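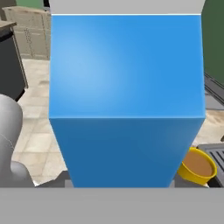
Der Pegel sei manipuliert, stand in der Beschwerde aus Ferbridge, und zwar seit Juli. Die Werte der Station Skondix könnten nicht stimmen, das Wasser stehe jeden Morgen bis an die Kellertreppe, während der Aushang einen Normalstand ausweise. Man bitte um Prüfung. Unterschrift unleserlich.

Der Prüfer fuhr am 13. August 2024 hinaus. Er führte das Ersatzgerät mit, eine Handlotleine und das Protokollbuch der Firma Fairclough, in dem je Station eine Doppelseite vorgesehen war. Die Doppelseite für Skondix war leer.

Die Station bestand aus einem Schacht, einem Schwimmer und einem Schreiber mit Papierrolle. Der Schreiber lief. Er zeigte 116 Zentimeter über Pegelnull. Der Prüfer lotete von der Brücke und erhielt ebenfalls 116. Er wiederholte die Messung im Abstand von vier Minuten, ohne Abweichung, und trug beide Werte ein.

Danach ging er zu den Häusern. Die Kellertreppe war trocken. Auf der vierten Stufe von unten verlief eine Linie aus feinem Schlamm, waagerecht, an beiden Wänden gleich hoch. Er nivellierte sie ein. Sie lag bei 200 Zentimetern.

Ein solcher Stand hätte auf der Rolle sichtbar sein müssen. Er ging zurück, nahm die Rolle heraus und legte sie auf dem Schachtdeckel aus. Die Kurve war glatt - zu glatt für einen Fluss mit zwei Wehren oberhalb. Jede Nacht zur vierten Stunde setzte sie aus und begann nach einer kurzen Lücke auf gleicher Höhe neu. Das Uhrwerk wies keinen Fehler auf.

Er rief in Rekham an und fragte, ob die Wehre nachts gefahren würden. Die Wehre seien seit Jahren festgesetzt, hieß es, der Antrieb sei ausgebaut.

Der Prüfer legte eine neue Rolle ein, stellte die Uhr und notierte unter Bemerkungen: Messung über Nacht erforderlich. Dann trug er den Klappstuhl aus dem Wagen auf die Brücke, befestigte die Lotleine am Geländer und wartete auf vier Uhr.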